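Search this blog Go

Notes > Small Jobs > Tables and Cables

The round table, again

22/07/2023

5 min read

I had planned to write about the tomatoes this week, but the tomatoes are doing nothing and the table by the windows has taken over my brain, so table it is.

If you've been reading for a while you know the one. It's the round one on the upper floor at Lindqvist, the pale one that everybody wants in the winter and is slightly less keen on in July, when the sun comes straight through all that glass and you end up scooting your chair around it like a sundial. I love it. I've eaten more lunches there than at my own kitchen counter. It's also where every cable in the building goes to lie down, and I say that as a person who put a good share of them there!

A round table is a terrible shape for cables, by the way. On a rectangular desk you shove everything to the back edge and there's a wall and you're done. On a round one there is no back. Whatever you push away from yourself is now in somebody else's lap, so they push it along, and by the middle of the afternoon the whole mess has drifted to one side and wound itself into a nest. And then you sit down in the comfy gray chair for one second and you're not getting up again to deal with it.
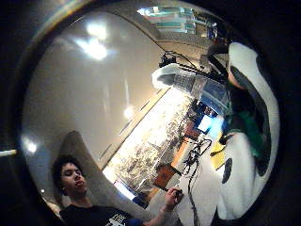
So in May I decided I was going to get serious. I went through the big drawer first (you have to, there's no point making a tidy table if the drawer is just waiting to throw up on it). I pulled everything out onto the floor and matched ends to ends, and there were 23 cables in there that fit nothing we own. Twenty-three! One of them was that wide flat kind with the pins, which I haven't needed in my adult life. I kept it anyway. I'm not proud of that.

Marjatta Juntunen came by while I was on the floor and asked if I was building something, and I said no, I was getting rid of things, and she took three of the longer ones home with her. I still count it as a win.

Then I got the Beleo ties, the soft wrap kind that close on themselves, and I have opinions about these now. They are lovely for a cable that lives in one place. They are hopeless for anything you unplug every day. You take the tie off, you put it in your pocket, you go home, and it goes through the wash. I've found them in the dryer. I found one in a shoe. What works better for the everyday stuff is a plain loose coil, over and under, and then just tucking the end through the middle. It takes a bit of practice and the first few look like a bird made them, but a cable coiled that way lies flat when you open it up again, and it doesn't fight you.

The other thing I changed was where the hub goes. I used to put it wherever the shortest cable reached, and naturally that was always right at somebody's elbow. These days I like it in the middle of everything, so all the long ones come in to it from their own side. You still get loops. You'll always get loops with long black cables, they all look the same and they all want to be under each other, but at least you can follow one with your finger and find out what it's plugged into before you yank it. (Please follow it with your finger before you yank it.)

And keep a cloth out. I mean it, leave it right there on the table in front of you. I used to fold ours up very nicely and put it away in the cupboard, and do you know how often anybody wiped anything? A bright yellow microfiber one is good because you can't lose it under a heap of black wires. Water bottle goes over on the far side from the hub, cloth in the middle, cables on the other half. That's my whole system.

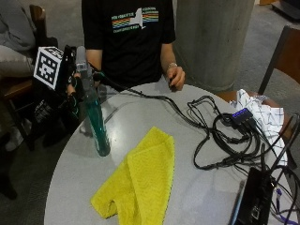

Carkus Shared Desk Club

I know that system doesn't look like much when people are in the thick of it. I used to get a bit prickly about that, I'd come upstairs and see loops all over the right side of the table and the cloth in a heap and think, well, what was the point of my May? But a table that's being used is going to look used. The part I care about is whether it takes ages to clear at the end, and it doesn't any more. I timed myself on a bad evening and it was 373 seconds from sitting down to a wiped table, and that included going back for my glasses.

The order matters more than I expected. I start with whatever is heaviest, the power bricks and boxy things, because they're the ones holding the tangle down. Lift those off and half of it lets go by itself. Then I unplug at the hub end, one at a time, and coil each one before I touch the next. This is where I always used to go wrong, I'd unplug the lot in one go and be left holding a big black wig. Papers and tissues get picked up off the edge after that, and the bottle goes back in a bag or to the sink, and only then do I wipe. If you wipe first you're just polishing around things.

For the wiping I go dry first and then slightly damp. Light tabletops show everything, every ring, every little gray streak where a plug got dragged across. A microfiber cloth picks up most of it with nothing on it at all. When it stops picking up and starts pushing stuff around, it needs a wash, and when you wash it leave the fabric softener out or it'll never grab dust again.

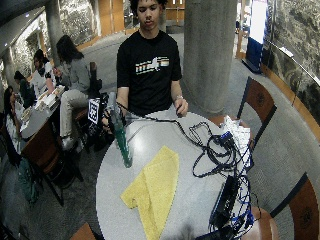
Do you have to label every cable?

Only the ones that look alike and do different jobs. A bit of masking tape folded over near the plug is plenty, and it peels off if you change your mind.

I did try proper labels for a while, with a label maker and everything, and I wrote up nearly a whole notebook page of codes for them that I then couldn't read. Tape and a pen. Write what it's for, in a word, at both ends. If you only do one end it will be the wrong one.

I still haven't sorted out the chairs. They creep. There's a way they're meant to go around the table and by evening there's one across the aisle and one facing the window, and I've mostly made my peace with it, although I do push them in on my way out.

Next job is the shelf under the stairs, if I can face it. There's a box down there marked "2000" and I don't know if that's the year or how many of something are in it. Tomatoes next week, if they ever do anything!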